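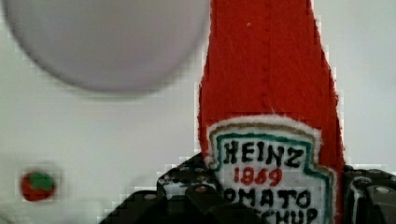
Wendell Tran, for the Felta team, Urkerham
November 23, 2022
14 shares | 3 comments

Most companies in our line of work begin their about page by saying they are teaching robots to understand the world. We don't think we are. We gather examples for a learning system, in two rented rooms in Urkerham, and we have been doing it long enough to be wary of anybody who makes it sound grander than that.

Felta is a company of seven people. Five of us spend most of the day at the arms, guiding the gripper by hand through short jobs: pick up the bottle, put it next to the plate, pick it up again and stand it somewhere else. Each go is recorded by a small camera at the wrist, along with the positions of the joints and the opening of the fingers. One go is one example. A good shift gives us 40 that we are willing to keep, and we have had plenty of shifts that were not good.

Why toy food?

We get asked this by nearly every visitor. The soft ketchup bottle with the hand-drawn HEINZ label is the one people remember, and several have asked if we chose it to look friendly in photographs. We chose it for its shape. It is tall, it narrows at the neck and its surface is fuzzy, so its outline is ragged where a real bottle would be clean. A system that has only met smooth things tends to be very sure of itself about edges, and we would like to see how much of that confidence is deserved.

There is a fair objection here and we may as well make it ourselves. A felt-like bottle doesn't weigh what a full one does, it won't slide about in the same way, and if you squeeze it nothing comes out of the top. Whatever is learned from it may be worth very little in a real kitchen. We tell customers so before they sign. Some of them go elsewhere, to firms with better films on their websites.

What we keep and what we throw away

The bottle set now stands at 1121 kept examples. We could have had a much larger number by keeping everything, and for the first few months that is what we did. Then we sat down one January and watched the recordings from start to finish, which was dull and rather embarrassing. In a lot of them the person guiding the arm had stopped, thought about it, gone back and started again. Others were so alike that the second one told you nothing the first had not.

Now a second person watches every recording before it goes in. They mark where the fingers close, how high up the grip is and whether the label is partly covered, and they reject anything they can't describe in a sentence. Failed goes are kept too, in a folder of their own, provided we can say what failed. We are still arguing over whether that folder helps. Wendell thinks it does. The rest of us would like to see a proper test before we agree with him, and so far the tests have pointed both ways.

Diệp

Diệp is our own labelling tool. It is slow to load and has a search box that only works if you spell things as we spelled them. We mention it because customers are given a copy with their data and ought to know what they are getting. It will show you every example with its notes, including the notes in which we disagree with each other.

We don't publish a success rate on this page. We have seen too many of them, ours included, worked out on the same table, under the same lights, with the same objects that were used for the teaching. If you want a figure, bring your own objects and we will run them while you watch.

Working with us

Our longest-running job is with a packing firm in Anisstead, who came to us after an automation scheme that had looked very good in the demonstration. They send us a box of awkward things, we record them being handled, and their own people decide what the result is worth. That suits us. We would sooner be marked by someone with no stake in our being right.

We take on small pieces of work and quote by the kept example - rejected ones are at our own cost. If you are after a robot that can do anything in any room, we can't sell you one, and we would ask to see the recordings before buying it from anyone else.

Visits are by arrangement. The stairs are steep and there is no lift.

14 shares
3 comments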